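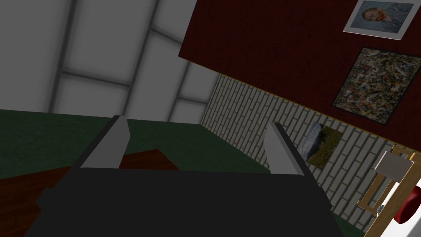

7.4 Recovery after a stall near furniture or a door

Fault 33 (Arm path blocked) is raised when the Patik controller cannot find a clear path for one or both arms. The base is locked and the arms hold position. In simulation the same fault is raised and the same steps apply.

1. Press PAUSE on the operator panel. Do not clear the fault yet.

2. Open the Platby log and note which arm is listed first.

3. Check the head view for doors, table edges and other surfaces close to the arms. 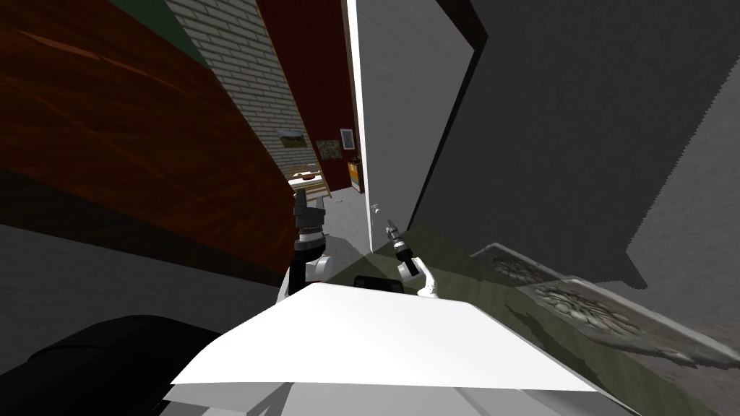 4. Set the base speed limit to 20 percent.

5. Select the listed arm and choose RETRACT. Wait for the joint status to show IDLE, then repeat for the other arm.

6. Back the base away in a straight line. Do not rotate until clearance is more than 600 mm on both sides.

7. Clear the fault and restart the task from its last saved step.

CAUTION: On a physical robot, keep all persons out of reach of the arms during steps 5 and 6. RETRACT does not check for contact.

NOTE: If fault 33 returns at once, reload the room map. Maps saved before release 16 store doors as fixed walls, and an open door leaf is missing from the path check.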